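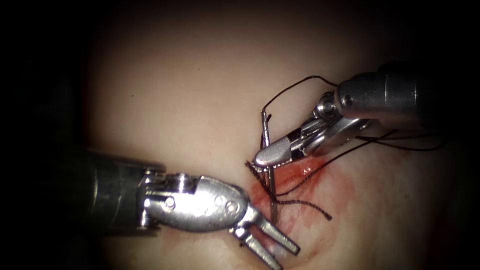 Maleo support wrote:

> We are moving promoted posts into the main feed for all mobile
> clients in March. The separate promoted strip at the top of the
> screen will go away. Publishers who do nothing will be switched over
> with the default spacing of one promoted post for every 20 organic
> ones. Please tell us on this list if the default is a problem for
> you, and say which client version you tested with.

It is a problem for us, in part. We run the Trarnero feed through the Maleo SDK and have had the in-feed placement turned on for a test group since January. Client version is the current stable one on both platforms. Notes below, in the order we ran into things.

Spacing. The counter that decides when to insert a promoted post is kept per request, not per session. Our client asks for posts in pages of 40, so on a full page the user gets 2 promoted posts and the spacing is correct. When the user pulls to refresh, the client asks for a short page and the counter starts again from zero. A user who refreshes often can go a long time without seeing a promoted post at all. A user who switches between tabs gets the reverse, because each tab switch prefetches a page and the first promoted post in it is already placed by the time the page is drawn. We have seen 3 promoted posts with very little between them this way. Please move the counter into the session object, or let us pass in an offset.

Billing. The impression is recorded when the post is inserted into the list. Under the strip, inserted and displayed were the same thing. In the feed they are different, and advertisers are being charged for posts that were never scrolled to. One advertiser has already sent us a log comparison and asked for a credit. We would like the event to fire when at least half of the post has been on screen for a second, and we would like the old event kept under another name so that the reports can be compared.

Labels. The "Promoted" label is drawn by the SDK and does not follow the system text size. At the largest setting it overlaps the account name. On the Ekow theme it is also light gray on white. We can override the color but not the size.

Caching. If the app is closed and reopened within the cache period, the client redraws the saved page with the promoted posts in it, including campaigns that ended in the meantime. The tap then goes to a dead landing page. The strip checked the campaign end time before drawing – the feed code does not seem to. I have not read the source for this part, only watched the requests.

Reporting. Feed and strip placements share a placement ID in the daily export. Until they are split we cannot tell which one earned what, and the Demirtaş dashboard adds them together without a warning. A new column would be enough. Please add it at the end of the row, as several of us parse the file by position.

On the schedule: we can live with March if the billing event and the cache check are fixed by then. The label can follow later. If they are not, we ask for a flag that keeps the strip available for one more release – it can be off by default.

I have request logs for the tab switch case and can send them off list. They contain user tokens, so I will not attach them. The steps to reproduce are short: open the app on the home tab, switch to any second tab before the first page finishes loading, switch back, scroll.

Has anyone else compared insert counts with scroll depth on older phones? Ours drop a lot of scroll events when memory is low, and I would like to know whether that is the SDK or our list view.

Ad integration, Trarnero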